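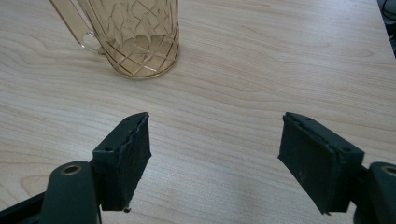
The Prustis glass collection will go on view in July at the Brindero town library, where the pieces will be set out on open tables in the upstairs reading room. The collection holds 161 items of household glass, most of them pitchers, tumblers and serving bowls bought at estate sales over the past several decades. Amber glass makes up the largest part. One pitcher in that color has a looped handle and a pattern of crisscrossing lines that form diamonds, and the tint is clear enough that the grain of a wooden tabletop shows through it.

Colleen Carrier, who manages the library's exhibits, said the display will be arranged by color and then by pattern. Labels will be kept short. Visitors who want more detail can borrow a printed list at the desk on the second floor.

"People have these at home, in the back of a cabinet," Carrier said. "We expect a lot of them will come in and recognize something."

The collection was given to the library last winter by the Prustis family, along with 2 boxes of receipts and letters. Haoran Meng spent the spring matching the paperwork to the glass. He was able to find a purchase record for a little more than half of the items. The rest are listed by color and height, with no maker given.

Meng said diamond patterns caused the most trouble. Many companies used a similar design, and some kept it in their catalogs for years with small changes to the handle or the base. He has left those entries open and will take suggestions from visitors in writing.

The library building dates from 1882, and the reading room floor was checked before the tables were approved. Two windows on the west side have been fitted with shades. The tables will be roped off at a distance of one arm's length, and bags must be left at the coat rack by the stairs.

Printing and the table rental cost $591, paid from the library's exhibit fund. Admission is free. The room will be open from 10 a.m. to 4 p.m. whenever the library is open, and school groups may ask for an earlier start.

Residents who own similar glass may bring in one piece at a time for Meng to look at between 1 p.m. and 3 p.m. He will not give values. Pieces should be wrapped and carried in a box, and they will go home with their owners the same day.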